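Eluned Gough built her first arm on a kitchen chair. The second, which she calls Randberg, runs from a rented bench in a shared workshop, and it has one job: pick a thing up from one side of the table and put it down on the other.

"The mechanics took 18 evenings," she says. "The table took longer."

Her early runs were made on a bare birch board, and the grain confused the segmentation step. She changed to a matte white top against a pale wall. With a plain background, the software subtracts a stored reference of the clear table and works on whatever is left.
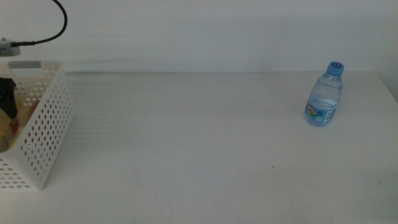 Clear plastic is the hard case. "A bottle with water in it bends the light, so the depth reading on the upper half is mostly noise," Gough says. "I stopped using it. I fit to the label and the cap and let the code infer the body." Perforated baskets give trouble of a different kind. Colors show through the holes, and the detector used to report them as separate small objects on the outside of the wall. A size threshold removed most of those.

The joints are driven by geared steppers at 300 steps per second, a limit she set after a belt slipped in August. Control code is split into 3 processes, with the planner kept apart from the motor loop so that a slow plan cannot stall a move.

She logs every attempt. The file stood at 2,783 entries when we spoke, and she reads the failures by hand. Most come from grip height. "If the estimate is low, the fingers touch the table and the current limit trips. If it is high, they close on the shoulder and slide off."

The next change is a stiffer wrist plate, already cut and waiting for bearings. After that she wants to redo the cable run at the base, where the present loop tugs on the connector at full rotation.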